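**Handout 5: Choke and Pattern in the Smoothbore Barrel**

Revised 6/30/20. To be read before the range session in September. Students should bring the pattern record sheets issued with Handout 4.

## 1. Scope

The previous handout dealt with the chamber and the forcing cone. The present one takes up the last few inches of the barrel, where the bore may be narrowed slightly before the muzzle. This narrowing is called the choke. Its purpose is to influence how widely the shot charge has spread by the time it reaches a given distance.

Slugs and rifled choke tubes are outside the scope of this handout and will be treated separately.

## 2. Terms

**Bore diameter.** The inside diameter of the barrel measured between the forcing cone and the choke. For a 12 gauge barrel the nominal figure is 0.729 inch, though individual makers depart from it in both directions.

**Constriction.** The difference between the bore diameter and the diameter at the narrowest part of the choke. It is normally stated in thousandths of an inch.

**Pattern.** The distribution of pellet strikes on a flat sheet at a stated distance.

**Pattern percentage.** The number of strikes inside a circle 30 inches across, divided by the number of pellets in the load. The customary distance for this test is 40 yards.

The words "cylinder," "improved cylinder," "modified" and "full" describe increasing degrees of constriction. They are best understood as names for a result on paper. Two barrels may carry the same marking and the same constriction and still produce different percentages, owing to differences in bore diameter, the shape of the choke and the load fired.

## 3. Forms of Choke

In the *conical* form the bore tapers steadily and the narrowest point falls at the muzzle. In the *conical-parallel* form the taper is followed by a short straight section. The second form is common in modern screw-in tubes. A third form, the *recess* or *jug* choke, is cut by enlarging a short length of the bore behind the muzzle. It was often used to restore some constriction to a barrel that had been shortened.

The Hullier barrels in the teaching collection at Drurnadero include one example of each. Specimen 624 is the jug-choked barrel. Its muzzle diameter equals its bore diameter, and a student who measures only at the muzzle will record it wrongly as cylinder.

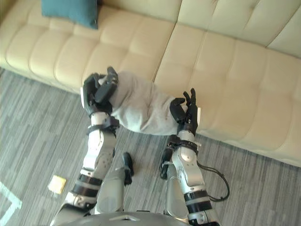

Yuzhen Xiao objected, on reading the draft of this section, that a single bore reading taken behind the muzzle is also insufficient, and asked that students be required to measure at one-inch intervals from the muzzle back to nine inches. The requirement has been adopted and applies to all specimens, whatever their marking.

## 4. Measuring Procedure

1. Confirm that the action is open and the chamber is empty. A second person must repeat the check.
2. Clean the bore and wipe it dry. Plastic residue from wads can alter the reading.
3. Set the bore gauge against the ring standard.
4. Take readings at the required intervals, turning the gauge a quarter turn at each station.
5. Enter the readings before removing the gauge from the barrel.

Drop-in plug gauges of the kind sold for field use show the muzzle diameter only. They may not be used for recorded work.

## 5. Patterning

One shot proves very little. Each combination of barrel and load is to be fired at five separate sheets, and the mean percentage reported together with the highest and lowest. The circle is drawn after firing, placed so as to enclose the greatest number of strikes. The pellet count of the load is obtained by opening cartridges from the same box and may not be taken from a printed table.

In the Boonchu series, fired by Kanokwan Noiphan, the spread between the best and worst sheet from one barrel was 17 percentage points. The load and the distance were unchanged throughout.

Steel shot deforms less than lead and commonly prints a tighter pattern through the same constriction. Students must consult the barrel maker's guidance before firing steel through any fixed choke. No steel loads will be fired through the older barrels held at Tisungate.

## 6. Preparation

Read Sections 2 and 3 again with the barrel drawings at hand. Prepare a blank table for Specimen 624 with a row for each station and two columns for the gauge positions. Completed tables are collected at the start of the range session, before eye and ear protection is issued.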